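Omalero
Motion planning and calibration software for two-arm work cells

Overview
Omalero is a planning and control package for pairs of small arms that share one work surface. It takes joint-space or Cartesian goals for both arms, checks them against a single collision model, and sends time-stamped setpoints to each controller. It runs on an ordinary Linux workstation. No GPU is needed for planning. The perception module uses one if it finds one.

The package is sold by Baltance as a site license. The current release replaces the separate left and right planners of earlier versions with one planner that holds both arms in the same state vector.

What is included
Planner service
Clestine calibration tool
Meireles log viewer
Python and C++ client libraries
Sample cell files for rail-mounted, wall-mounted and pedestal-mounted pairs

Planning
Each request names the arm or arms to be moved, the goal, and a priority. If only one arm is named, the other is treated as a moving obstacle with a known trajectory. If both are named, the planner searches the combined space and returns one synchronized plan.

Minimum clearance between arms is set per link pair. The default is 12 mm for gripper to gripper and can be lowered for handover tasks. Lowering it for the shoulder and elbow links is possible but is logged as a configuration warning each time the service starts.

Plans that cannot be completed within the time limit are returned as failures with the blocking link pair named. The planner does not return partial plans unless the partial flag is set.

Control
Setpoints are streamed at 200 Hz. The client may run slower — the service interpolates between received targets and holds the last valid position if the stream stops for longer than 100 ms. Hold behavior can be changed to a controlled stop in the cell file.

Both arms use the same clock. Offset between controllers is measured at startup and again whenever an arm reconnects.

Calibration with Clestine
Clestine finds the transform between the two arm bases and between each base and any fixed camera. The user moves each gripper to a set of marked points on the work surface and confirms each one. The tool reports residual error per point, so a bad reading can be dropped without repeating the set.

A regular grid on the surface shortens the procedure. Grid pitch is entered once and the tool proposes the next point. Recalibration is needed after a base is unbolted or a camera is moved. It is not needed after a power cycle.

Perception
The perception module segments objects on the surface and passes their outlines to the planner as obstacles or targets. It expects a fixed camera. Fingers and other arm parts are removed from the view using the current joint state, and objects partly hidden by an arm keep their last full outline until they can be seen again or the timeout expires.

Logging with Meireles
Meireles records joint states, planner requests, clearances and camera images on one timeline. Logs can be replayed against a changed cell file to see whether a plan would still pass. Replay does not require the arms to be connected.

Requirements
Two arms with position control over a supported interface
Linux workstation with 16 GB of memory
At least one fixed camera, if perception or camera calibration is used
Cell file with link geometry for both arms

Work at the center of a shared tiled surface

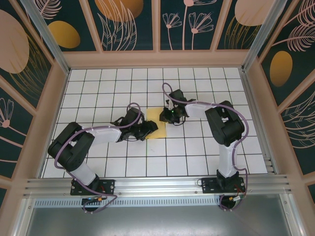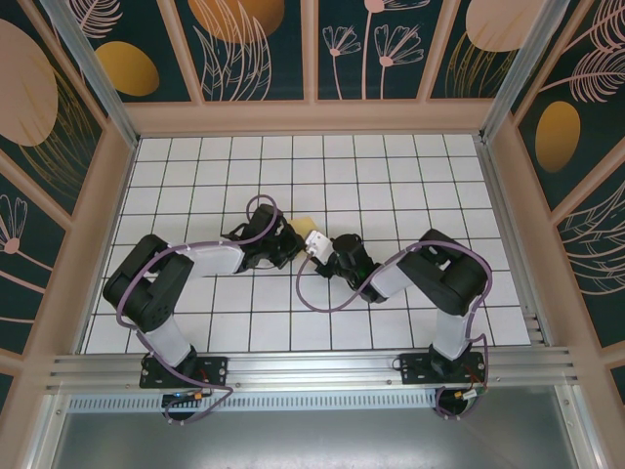
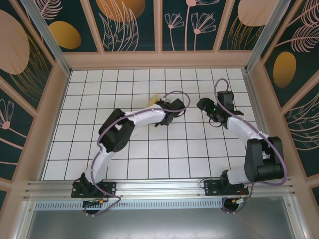 Cell files describe everything the planner must avoid, and most of the setup time for a new cell goes into them. Link meshes are supplied for supported arms. Cables are not part of those meshes and have to be added by the user. On an arm dressed like these, with the purple cable standing in a loop near the gripper and running back past the large black joint, the loop should be entered as a capsule attached to the wrist, and the run along the links as padding. The capsule follows the wrist but does not model bending, so its radius should cover the widest position the loop takes during the task. Enclosure walls are entered as planes. The rail can be entered as a box or taken from the rail-mounted sample file and resized.

Licensing and updates
One license covers all cells at one site. Updates are included for 2 years from purchase. Cell files from the previous release open without changes, but separate left and right files must be merged with the import command before the planner will accept them. The next release is planned for February and adds per-task clearance tables.

Page last revised December 4, 2023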